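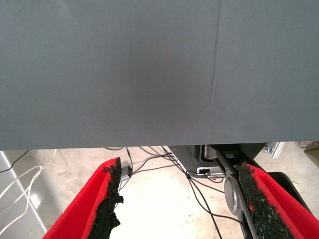
Pale concrete with faint spots and scuffs.

Bare Concrete Floors: Frequently Asked Questions
Sellovwood Floor Notes
Last updated Mar 9, 2019

Is a concrete floor really the cheap option?
Sometimes. If you already have a decent slab and plan to put a coat of sealer on it yourself, yes. If you're picturing the shiny floor from a magazine, get a quote first and sit down before you read it. Grinding, patching, polishing and edge work all cost money, and the low price you saw in an ad is usually for a wide open room with no corners in it.

I pulled up my carpet and the slab looks awful. Can it be saved?
Maybe. Carpet glue and paint will usually come off. Tack strip holes can be filled, but the patches will show, whatever the bag says about "blending." Old black glue under tile is another matter. Leave it alone until it has been tested, as some of it contains asbestos. Don't sand it or scrape it to find out.

Do sealed floors stain?
Yes. We get this one a lot from people who were told otherwise. A sealer buys you time to wipe something up. Wine, lemon juice and vinegar can still mark the surface, and motor oil left overnight in a garage will probably win.

What about scuffs?
You'll have them. Black heel marks mostly rub off with a damp white pad. Scuffs in a wax or acrylic top coat can often be buffed out. If the mark is in the concrete itself, you can grind that spot (and then have a spot that looks ground) or live with it. Most people live with it. A light floor hides dust pretty well and hides dark marks badly, so think about which one bothers you more.

Are cracks a sign of a bad job?
Not on their own. Slabs shrink as they cure and hairline cracks are common. Look harder if one side sits higher than the other, if the crack keeps getting wider, or if water comes through. Be careful with anyone who looks at a hairline crack for ten seconds and tells you the foundation needs work. Be just as careful with anyone who says cracks never matter.

How often should I reseal?
The label on the Nassar acrylic we used in our Zandmont test room said 7 years. We were recoating the doorway after 4. The corners still looked fine, but then no one walks in the corners. Go by the water test instead: put a few drops on the floor where you walk most and wait. If they soak in and darken the concrete, it's time.

Do I need a special cleaner?
We doubt it. We tried the Dramach concrete wash next to a small squirt of plain pH-neutral dish soap in a bucket of warm water and couldn't tell the two halves of the room apart. The Dramach smelled nicer. Skip vinegar, bleach and anything gritty. Sweep first -- sand under a mop works like sandpaper.

Is it cold underfoot?
In winter, yes, unless the slab is heated. Salespeople like to bring up "thermal mass" here. It's a real thing, but it helps most when sun falls on the floor for hours. In a north-facing room, buy a rug.

Is it slippery?
Dry, a plain sealed floor is about like tile. Wet and glossy, it can be nasty. Ask for a grit additive near outside doors, and ask to stand on a wet sample in your own shoes before you pay.

Can I do it myself?
Cleaning and sealing, sure. Grinding is harder. Rental grinders are heavy and loud, and they leave swirls if you stop in one place. You also need a proper dust setup and a respirator, because concrete dust contains silica and it's bad for your lungs. For anything over 900 square feet we'd hire it out.

When is the best time to seal?
Dry weather, mild temperatures, windows open. We did ours in June and it went fine. Check the temperature range on the can, and check the slab too: tape down a square of clear plastic and leave it overnight. Moisture under the plastic in the morning means wait. A dry square doesn't prove much, so if the room has ever been damp, pay for a real moisture test.

Will it add value to my house?
We haven't seen anything that convinces us. Some buyers like it and some will ask when the floor is going in.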